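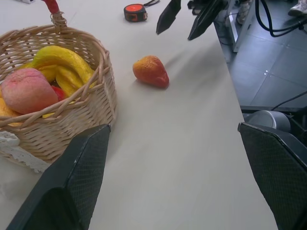
I've got a bit of a thing for fake fruit at the moment! It started with 2 dusty pears at the Wodelia market one Saturday, and now I can't walk past a bowl of the stuff without having a squeeze. Bananas are my favourite colour by a mile, that cheerful yellow that goes with everything, and strawberries are the hardest to get right (the good ones have a bit of mottling in the red).

My tip is to skip the glass bowl and go for a cane basket with a handle, and pop a lace doily underneath if you've inherited a drawer full like I have. Mine was $11 and I adore it. Next up I'm hunting for grapes, the squishy old rubbery kind, so if you spot any, please yell out!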